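Property Transfer and Listing Practice
Handout 6: Reading a listing against the title record
Friday, August 28, 2009

1. Scope

A listing is an advertisement. It is prepared by the seller's agent and carries no legal weight beyond the rules on false statements. The title record is kept by the county and controls what is sold. This handout covers the points where the two most often differ: lot area, easements and shared access.

2. Lot area

Agents commonly copy lot area from the tax roll. The tax roll is built for assessment and may round, or may include land later given up for a road. The recorded plat is the better source. In the Vestordale exercise the listing gives 4000 square feet, and the plat gives the same lot as 4000 square feet less a strip of 608 square feet along the rear line. The buyer can build on the remainder only.

3. Easements

An easement stays with the land when the land is sold. Listings seldom mention one unless it is visible on the ground, such as a driveway or a power line. Buried drains are the usual omission. Check the plat first, then the deeds in order from newest to oldest.

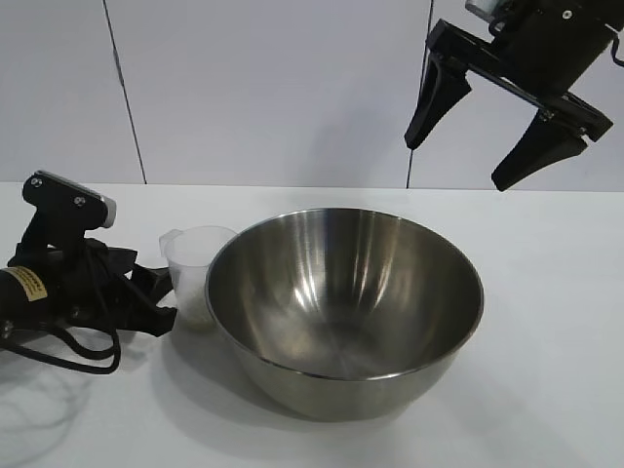
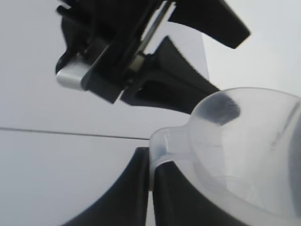
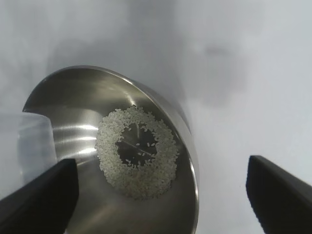
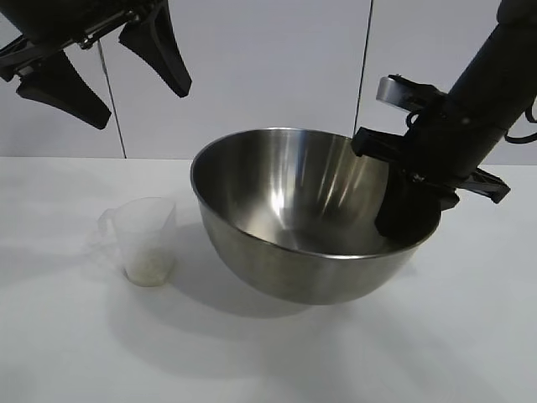
Srivastava asked whether a buyer who walked the lot before closing is held to know of a drain that cannot be seen from the surface, and added that the Platgate listing was silent on it. The answer depends on recording. A recorded easement binds the buyer whether or not the listing mentions it. An unrecorded one may not, and state rules vary – see section 5 of the reader.

4. Shared access

Where 2 lots use one driveway, look for a written maintenance agreement. The Fenska file has the access right but no agreement on cost. Lenders may ask for one before closing.

5. For next session

Read the Platgate deeds and mark each easement on the blank plat. Note the recording date beside each one. Bring the January version of the listing as well as the current one.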